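Do You Have to Finish Every Book You Start?

By Floarea Anghel
Oct 1, 2020

Grown-ups like to say that a good reader finishes every book. Is that true? I have my doubts.

Let's do some math. Say you read 16 books a year. To get through 1000 books, you would need more than 60 years. A small library might have 4000 books on its shelves. You will never read them all, and neither will your teacher, whatever she tells you.

So why spend two weeks on a story that makes you yawn?

Some people say, "It gets better later!" Maybe. I was told that about The Lanterns of Erker, a very long book about a lamp shop. I read all of it. It did not get better.
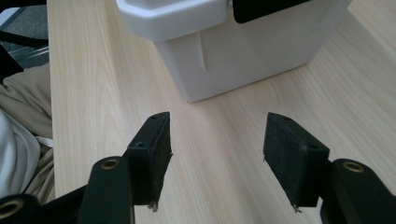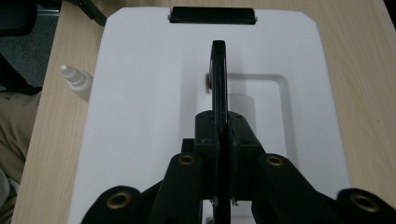 But be careful with the opposite idea, too. Some kids quit after 2 pages and call the book boring. How would they know? Two pages is hardly enough to learn the hero's name.

You may have heard of the "five finger rule." Open to any page and put up a finger for each word you don't know. Five fingers means the book is too hard. I'm not so sure about that one – a hard book about sharks can be great if you love sharks.

Try this instead. Read a couple of chapters, then ask yourself what you think will happen next. If you have a guess, keep going. If you don't care at all, put the book back. It will still be there next October, and you might like it more by then.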